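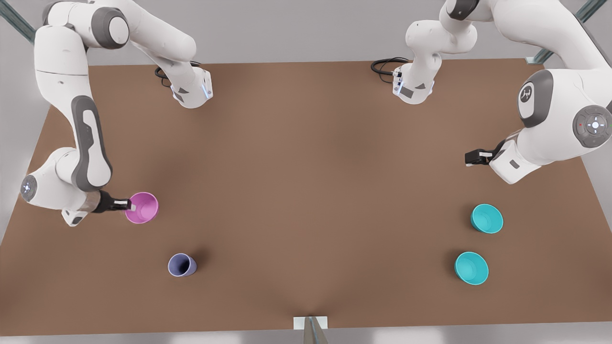 Imagen: simulación de Perau

En el obrador de Kukthorpe se lavan y se ordenan vasos de plástico desde mucho antes de que nadie pensara en robots. Llegan de ferias, de bodas y de un par de festivales, vuelven limpios a sus cajas y salen otra vez. Lizelle Pretorius lleva en ese turno los años suficientes para tener opiniones sobre los vasos, y las tiene.

«El problema nunca ha sido el vaso que está de pie», dice. «El problema es el tumbado. Una persona lo endereza sin enterarse de que lo ha hecho. A la máquina hay que explicárselo, y por lo visto se le explica durante meses.»

Los meses los pone Oratile Steyn, ingeniera de Perau, la empresa que prepara la nueva estación de clasificación. Antes de que los dos brazos toquen un vaso del obrador, ensayan en el ordenador: una mesa marrón, vasos de colores y todas las oportunidades de equivocarse que hagan falta. Steyn nos enseña una escena en la que el brazo derecho sujeta por el borde un vaso rosa mientras la pinza izquierda, vacía, queda suspendida cerca de uno turquesa. Más abajo hay uno color lavanda, volcado.

«Ese es el de Lizelle», dice Steyn. «En el equipo lo llamamos así. Ella lo sabe.»

Lo sabe y no le parece mal. Cuando le enseñaron el simulador por primera vez, en diciembre, su único comentario fue que la mesa estaba sospechosamente limpia. «Pregunté dónde estaban las pajitas, las servilletas hechas una bola, el chicle. Se miraron entre ellos. El chicle no lo tenían previsto.»

Steyn admite que aquella visita les costó 4 semanas de trabajo. «Habíamos hecho un vaso precioso. Con su sombra y todo. Después vino alguien que ha vaciado cajas a las seis de la mañana y nos preguntó qué pasa cuando hay dos encajados. Pues no pasaba nada, porque en nuestro mundo los vasos no se encajaban.»

La plantilla del turno es de 40 personas y el plan de la dirección, bautizado como Pisanik por motivos que ninguna de las dos entrevistadas sabe aclarar, no contempla despidos. Sí contempla «reubicaciones», palabra que Pretorius pronuncia como si la sostuviera con pinzas. Dos compañeras han pasado ya a supervisar pantallas. «Una está encantada, porque tiene la espalda hecha polvo. La otra dice que se aburre como una ostra y que echa de menos la radio. En la sala de pantallas no hay radio. Lo he pedido por escrito.»

¿Y ella? A ella le han ofrecido formar a los técnicos de Holub, la contrata que se ocupará del mantenimiento. La formación dura 90 minutos. «Les dije que en 90 minutos no me da tiempo ni a quejarme. Me contestaron que entonces fuera al grano.»

Preguntamos a Steyn si le incomoda automatizar el trabajo de quien le está enseñando a hacerlo. Tarda en contestar. «Me incomoda que cobre por eso lo mismo que por vaciar cajas. Lo he dicho en dos reuniones. En la segunda tomaron nota, con bolígrafo, así que algo hemos avanzado.»

Pretorius, que sigue la conversación desde la otra punta de la mesa, no se anda con tantos rodeos. Quiere que el complemento de formación conste en la nómina, que las pausas no las marque el ritmo de los brazos y que alguien decida quién para la línea cuando algo se atasca. Lo último le preocupa más que el resto. «Ahora la paro yo, de un grito. Funciona muy bien.»

En el nuevo procedimiento, el grito ha sido sustituido por un formulario. Steyn está intentando que lo cambien por un botón.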